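Search this site... Go

Lostov Silent Film Society
Minutes – July meeting

Opened 7.30. Apologies taken as read. Last minutes accepted, one spelling fixed.

1. Autumn season
Tindbridge print confirmed for opening night, seven reels, tinted. Hire $700 incl. freight. Pianist wants cue sheets a fortnight ahead. Eynon can't lend the second projector – try Brarora.

2. Money
Balance $2470. Lobby card sale brought in 200. Agreed to hold ticket prices, members stil half.
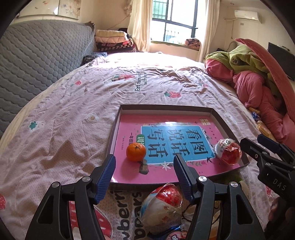
3. Program notes
Keep to one page. Too many plot spoilers last season. Print 30 extra for the matinée.

4. Other
Swashbuckler double bill – carried. Intermission moved to after reel four. Heater in the hall, ask again.

Closed 8.50. Next meeting in August, same place, bring a mug.

We use cookies. OK / Settings

© Lostov Silent Film Society | Contact | Back to top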